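Kurkel Word Kits: progress report to the Karabulut Fund, covering the period to the end of February

Dear all,

What a stretch of work this has been! When we wrote last, the word kits were a drawing, a bag of offcuts and a very long wish list. We now have trays, we have letters, and we have children in two reading rooms asking whether they can do one more word before they go home. I'll go through where we are, what we spent, what went wrong and what we'd like to do next.

The trays

The tray is the part we changed most. Our first design, made at the Jirker workshop, had a raised lip at the front and a shallow groove behind it. It looked lovely and it was a nuisance, as small fingers kept catching the lip and flipping the whole thing over. The current tray is a long, flat, light wooden board with a slot running along its length, and the tiles stay put when you slide the board across a table. We kept it narrow on purpose so that a word sits in a single line and there is no question about which row to read first.

We tried painting the trays and went back to bare wood within a day. The colors belong on the letters – anything bright underneath only made them harder to pick out.

The letters

The tiles are square, with white lowercase letters on red or blue. Lowercase was the big argument of the autumn, and I'm very glad we held out for it. It matches what the children meet in their first books, and the teachers at Hodov told us early on that they'd end up with our kits in a cupboard if we sent capitals.

Red and blue carry no meaning. We did discuss blue for vowels, and we may come back to that in a separate set, but for now the colors are mixed, so the same letter can turn up in either one. The letter o is a good test of this. A child who has only ever seen it in red will sometimes hesitate over a blue one, and we would much prefer that they get past that here, with a tile in the hand, than on a page.

Our standard starting task is to put two letters in the tray and leave the others beside it on the table. With "robot" it goes like this.
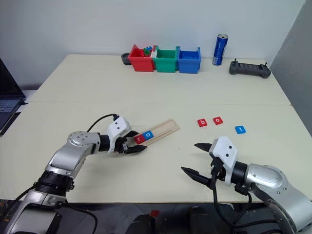 "ro" in the tray, with b, o and t still to be placed.

I can't tell you how much we like this word. It is short enough for a beginner, it has the o twice, and every child wants to spell it. It also brings up the b and d question right away. We've written it into the guide as the first word of session 4, after the three-letter words and before anything with a double consonant.

Numbers and money

We cut and printed 1521 tiles in this period. That covers the sets now in use and leaves a box of spares, mostly vowels, which are the ones that roll under radiators. Around 200 were rejected, nearly all from the first batch, where the white print sat too low on the square and letters with tails ran out of room. Jirker reprinted them at no extra charge and were very decent about it.

Spending is within the agreed budget on every line except sanding, which took longer than we planned. The slot has to be smooth along its whole length or the tiles snag, and it is slow work. We covered the difference from the travel line, as we'd held most of our meetings by phone.

What the sessions look like now

We set up on plain, light tables, with the tray in the middle and the bins of spare material kept well back. It took us a few tries to get there. In the early sessions everything was within reach and the letters wandered off to become towers and train cars (great fun, very little spelling). With only the letters of one word out, the children settle much faster, and they look up when they're done.

Finishing the word has turned into a small event. The last tile goes in, somebody reads it out loud, and then at least one child wants to scramble it and start over. We've added a blank line in the guide for this, since session leaders kept asking how long they were allowed to let it go on. As long as you like!

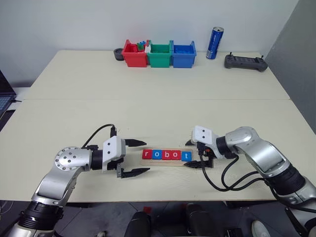 Orhun Akgül wrote back after reading the draft of this section: "Please don't stop at the finished word. Mine take it apart from the end, one letter at a time, and read what's left. They get 'robo' and then 'rob', and they laugh themselves silly. I'd put that in the guide before you print it."

We have put it in the guide. It works with plenty of other words too, and I've asked for a page of them from both reading rooms.

Next steps

The second printing of the guide goes out once that page is ready. We'd also like to make a longer tray for the older group, who have started asking for words that won't fit, and we'll send a costed proposal for it with the next report. Jirker has kept a slot open for us in their schedule and needs a yes or no from us before they cut any wood.

With warm thanks from everyone at Kurkel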